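The Back Room at Wivstead - Walls, Ceiling and the Odds and Ends

Welcome to the gallery page for the back room, and thank you for stopping by. A good many of you wrote in January to ask how the place was getting along, and I kept promising pictures and then finding one more thing to sand, so please forgive the wait. The room belongs to the old part of Wivstead, which was put up for storing seed and never meant to be pretty, and when we got the keys it had 12 coats of paint in it if it had one (brown, mostly, with a green I would rather forget).

We gave the walls to a small outfit called Després, who skimmed them and let them rest and then skimmed them again. After that came the white. I had 1000 opinions about white, as my family will tell you, and brought home cards from everywhere before settling on a shade called Fusteten 194, which goes a little pink in one light and a little blue in another. I find I like it more every week - it makes the evenings feel longer.

Then there is everything that has to live in the room, and that part I enjoyed the most. Some of it came from Kikik, the secondhand shop down by the bridge, where I can never leave with only what I went in for. I have a soft spot for bright plastic things, the cheerful kind my grandmother kept by her sink, and orange is my favorite by a long way. Click through slowly, there's no hurry!

The wall, plain and smooth from one side to the other, with a corner of the paneled ceiling up at the right.

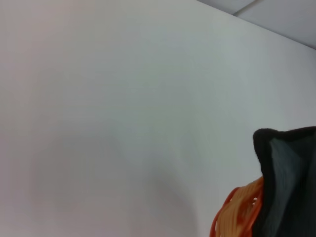 Orange loops, bigger and deeper in color along the outside, with a finer mesh inside them.
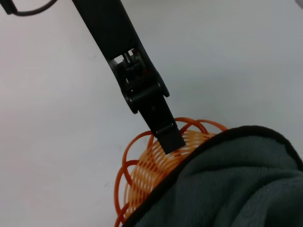 Do I need to put a primer on fresh plaster before I paint it white?

Fresh plaster drinks up the first coat, so let it dry all the way through until the color is even, then brush on a thinned coat or a proper primer and leave it overnight. Two coats of your white after that should be plenty for most rooms.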